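Guides > Kitchen & Serving > Setting up

SECTION 2 – GETTING THE TRAY SERVICE READY

For the Drevullow breakfast kit. Read section 1 first if the boxes are still taped up. Have the kit list to hand, you'll want it at step 4.

Before you start

Clear a table. Wide one if possible, both trays need to lie flat with room between them. Wipe down, dry with a clean cloth. Wash hands.

CAUTION – don't set up on the hob or next to it. Warped trays aren't covered.

Steps

1. Take off all the film and the cardboard corners. Check the handles for bits of card stuck inside.

2. Wash trays by hand in warm soapy water. No dishwasher, no scouring pads. Rinse, dry straight away, rims as well.

3. Leave to air 42 minutes before lining. Longer in a cold kitchen. Damp under the liner leaves a mark that won't come off.

4. Count liners against the kit list. Short? Ring Fesbridge before you open anything else – quote part 273.

5. Lay one liner in each tray. Flat, no folds up the sides. If it curls, turn it over and smooth from the middle outwards. 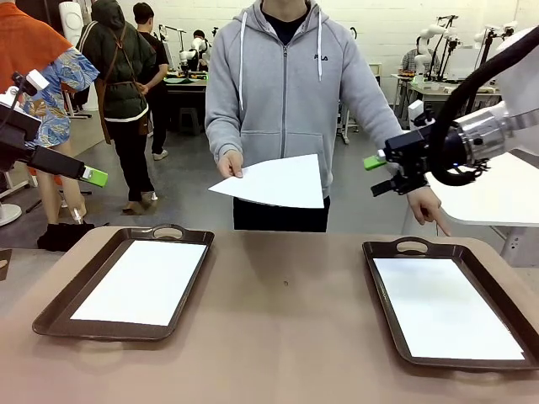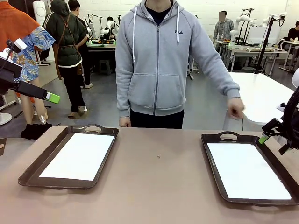 Two dark brown trays, white sheet laid in each one.

Words: Urmila Pandey
Checked by: Gil-soo Noh
Updated Tue 12 November

6. Decide which tray is hot and which is cold. Stick to it. Hot tray gets the Choo teapot and the toast, cold tray gets milk, juice, fruit.

7. Heaviest thing in first, dead centre. Then work out to the rims. Keep the handles clear on both ends.

8. Fill the teapot to the lower line only. It holds 700 ml full but that slops as soon as you go through a door.

NOTE – the Ella cups are taller than the old ones and tip easily. Put them handles inwards, saucers stacked seperately.

9. Lift with both hands, elbows in. Try it once with plain cold water in the pot before you do it with tea.

CAUTION – never stack a loaded tray on another one. Not even for a second while you get the door.

Changing the liner

Change after every use, or sooner if anything spills. Lift from one corner and peel back slowly. Wet liner tears, so blot first with kitchen roll. Wipe the base, dry, reline. Spare liners live flat in their sleeve, not rolled – rolled ones never lie down properly again.

Bought before March? Your liners are the older narrow sort. They still work, just leave a small gap down each side. Don't double them up to fill the gap, the cups slide.

If something's wrong

Tray rocks on the table – check for crumbs underneath, then try another table. Still rocking, send it back.

Liner slides about – base is greasy. Wash agian, dry properly.

Rings on the tray – half a teaspoon of bicarb on a damp cloth, rub gently, rinse. Don't leave it sitting.

Teapot lid sticks – run warm water over it, twist, don't pull.

Spare liners and lids: ask for Chaminda Kodikara on the parts desk. Have your order number ready. Cups and saucers are in section 3.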